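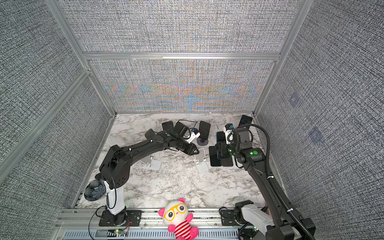
Two-arm cell, phones and stands on the marble top. Left gripper over a stand, right gripper over the pile.

Aug 5, 2019

Cell rules, second go. The first version was the one I scribbled on the back of a Grundex delivery note in May, and it has been living under a coffee mug ever since, so I'm typing it up properly before it dissolves. If you're from the Sevcombe side and reading this because somebody told you to, hello! It isn't long, and most of it is stuff you do already.

Background for anyone catching up. Kukelgate is the phone job: pick a phone off the heap, put it on a stand, leave it facing the right way, with both arms sharing the table. The bit that makes it awkward (and interesting, to me anyway) is that the two arms have to reach into the same middle bit of table. All our old rules were written for one arm on its own, and they say lovely things like "keep the arm within its area", which is no use at all when the areas overlap.

So, rule one, and I'd like this one to stick. Only one arm goes into the shared patch below stand height at a time. The other one can wait above it, as close as it likes, but it waits. I've put 120 mm as the waiting height, measured from the tabletop to the lowest point of the gripper. I tried smaller and didn't enjoy it. If you want to argue for less, bring me a run and we'll look at it together, I'm quite open to being wrong on this.

Rule two is cables and hoses. On the right arm the corrugated hose goes along the forearm and arches over the wrist, held with cable ties. Leave the arch alone! I know it looks untidy and I know the urge to pull it flat, I had it myself, but the wrist needs the slack when it turns. Ties get checked by hand before the first run of the day: snug, tails trimmed, nothing sharp sticking out. Same for the thin black cable that hangs by the left elbow. If the loop is long enough to touch the tabletop with the arm folded right in, shorten it. I did the folded check this morning and it cleared, but only when I'd fiddled with it a bit, so it goes on the list as something to fix for good. A proper clip would do it. Does anyone have a drawer of clips?

Rule three, cameras. The wrist cameras sit on the white brackets, and if you knock one, even gently, even if it looks perfectly fine, you redo the calibration and write it down. I've lost an entire afternoon to a bracket that had shifted by less than I could see. The note can be one line. "Left bracket bumped, recalibrated" is plenty.

Then the speed business. I've left the cap where it was for normal running. For anything new (new grasp, new stand position, new kind of phone) you start at the slow setting and do 3 clean passes in a row before you touch the slider. In a row means in a row. Two good ones, a wobble and another good one puts you back to nothing, and yes, I did this to myself twice today and sulked about it both times.

Things on the table. I'd like us to agree what counts as part of the job and what doesn't. Phones and stands, obviously. Anything else within reach of either arm either gets written on the set-up sheet or comes off before the motors go on. That goes for small bits too, the kind you stop seeing after a week. Soft toys along the profiles at the front I don't mind, so long as they stay on the profiles and don't wander up onto the marble.

The pile itself needs a rule and I haven't got a good one yet. Overlapping phones are what we want to train on, so there's no point tidying them into rows. But when the right gripper comes down on the top phone it hides a good part of it from the overhead view, and you're relying on the wrist camera for the last stretch. For now: glass against glass is allowed, no more than two deep under the gripper, and squeeze force stays on the low preset. I've asked Palacios for softer fingertips. They say they can do them, and the lead time is the usual mystery.

Stopping. Anybody may press stop, at any time, for any reason, including "I didn't like the look of it". No one has to explain themselves afterwards. What I would like is a line in this book so that we can see whether it's the same move giving everyone the jitters. Hand on the button for all new work, please, and don't reach in to rescue a sliding phone while the motors are live. They're test phones. Let it slide.

Log keeping. We're at 2,000 logged picks and a fair few of the early ones have no stand position written down, so I can't compare them with anything. From today a pick without a stand position doesn't go in the total. Sorry to whoever did the early ones (it was mostly me).

I also had a go at marking out the shared patch with low-tack tape and took it straight off again, the wrist cameras kept treating the edge as something worth looking at. Going to keep it in software and print a plan of the table to hang by the door.

Still to do:
Clip for the left elbow cable.
Print the table plan, two copies, one for Sevcombe.
Chase Palacios on the fingertips.
Write the pile rule properly once I've watched more runs.
Ask whether the waiting height should change when the left arm is carrying a phone. I measured it with an empty gripper, and a phone hanging down eats into that gap quite a lot. Until it's settled, measure from the bottom of the phone.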